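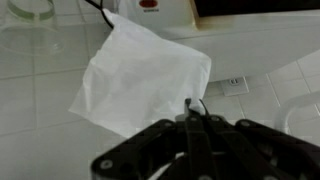
Is Nieto going to start at quarterback as a freshman? Probably not before the sixth game, and I doubt it even then.

Home Scores Roster Recruiting Message Board Log In

gilthorpe_lifer
I was at the June camp and the kid has an arm, fine. But everybody is already writing him in over Dukolley, who has 13 starts behind him and knows the protections. Who decided this? The coach hasn't said a word.

PantelisGkikas
Dukolley threw for 917 yards all last season. That's who we're protecting? I've had seats on the 29 yard line for years and I can't remember a deep ball from him that made a corner turn around.

gilthorpe_lifer
He also missed a month and had two new tackles. Put that in.

oldsinglewing
Every fall this board finds a freshman who is going to save us. Bernix was going to be a four-year starter. He held a clipboard, moved to safety and left. I'll believe in Nieto when he reads a zone blitz on third and long on the road.

Amerley Ofori
Bernix had a bad shoulder by his second week, so I don't think that's a fair comparison. Nieto ran a real pro-style offense in high school. I'd give him two series in the first half of the opener and see what happens.

oldsinglewing
Two series is how you end up with two quarterbacks who are both looking over at the sideline after every incompletion. We tried it. Remember how the offense looked by midseason?

PantelisGkikas
It looked the same as it did with one quarterback — bad.

gilthorpe_lifer
Where is the "pro-style" thing coming from, Amerley? The tape I saw was mostly rollouts against kids who were 150 pounds.

Amerley Ofori
His junior year. The senior tape is mostly rollouts, you're right about that. They had a new coordinator.

oldsinglewing
So the good tape is the old tape. Redshirt him.

PantelisGkikas
And if Dukolley goes down again in week three?

oldsinglewing
Then you burn it. I said redshirt him, I didn't say lock him in the bus.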